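La pensión de la calle Greston

Llegué a Skostside con una maleta, un paraguas roto y la dirección apuntada en la mano, que con la lluvia ya era una mancha azul. Era enero. La pensión Drelitz tenía 14 escalones hasta la puerta y un timbre que sonaba a pato (lo juro, a pato). Me abrió una señora bajita que me miró los zapatos y dijo que la habitación costaba 363 al mes, sin desayuno.

- ¿Y con desayuno?
- No hay desayuno.

Me quedé, claro. ¡Adónde iba a ir a esas horas!

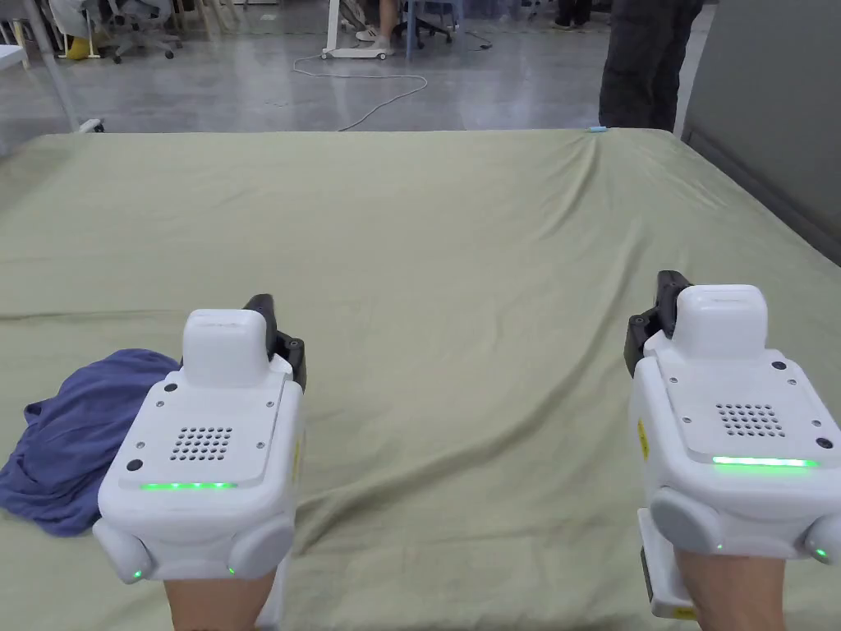 La sábana verde salvia, con sus arrugas.

La primera noche oí el mar debajo del colchón. Ya sé cómo suena. Skostside está a dos horas de la costa, pero yo oía las olas ir y venir, y hasta una sirena de barco a lo lejos. Me asomé con el mechero y vi polvo, un calcetín y nada más. Por la mañana tenía el pelo lleno de sal.

Se lo conté a la señora y ni levantó la vista del crucigrama.

- El huésped anterior era marinero - me dijo -. Se dejó cosas.
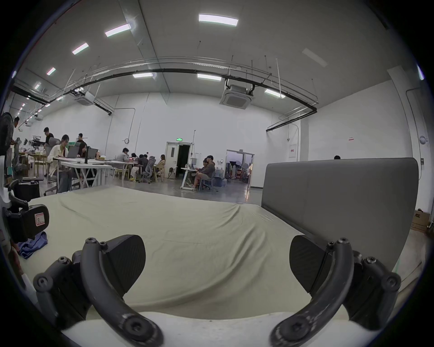
La cama y el cabecero gris.

Estuve allí hasta la primavera. Aprendí a dormir con marea alta, a sacudir las sábanas en el patio y a no dejar el pan en la mesilla, que amanecía blando. La última noche el mar estaba tan quieto que me costó dormirme. Hice la maleta a las seis, bajé los escalones y en el autobús, al quitarme el zapato, me cayó en la mano una concha pequeñita, todavía mojada.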